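Minutes, teleop catch-up, January, 10.30

I took the notes again, so blame me for the spelling. We had most of the Dastitel lot in and Gerd Gerlach on the phone from Cudska.

**Cloth demos.** We're at 41 demonstrations of the two-arm cloth task, 30 of them good enough to keep. I did most of my share by remote control and I must say it's getting easier! The trick (for me anyway) is to let one hand hold still while the other does the moving. When I try to be clever with both at once I end up pulling, and then the whole run goes in the bin. The bit we talked about longest was the moment when both grippers have hold of the cloth and you have to decide which one lets go.

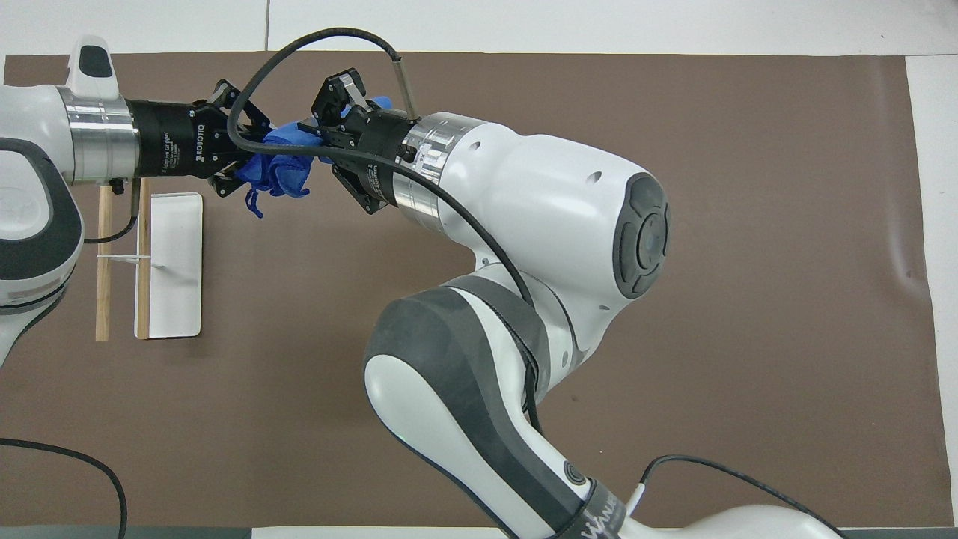 Rozália Katona wondered whether we should be teaching that moment by remote at all, as she finds she can feel the pull much better when she guides the arms by hand. Gerd said fine, but then her own hands get in front of the cameras, and he'd sooner have slow demos than ones with fingers in them. We went back and forth on this for ages and settled on trying 2 short sessions by hand, kept in their own folder so they don't get mixed up.

**Run 1757.** I've marked it as a drop. Gerd thinks it's a perfectly good recovery and wants it back in. He'll watch it again and tell me.

**Diditz.** The export still loses the gripper signal now and then. Rozália to chase Stöcker.

**To do**
- Me: tidy the labels, write up when to let go
- Rozália: hand-guided sessions
- Gerd: run 1757

Finished at 11.20, next one same time.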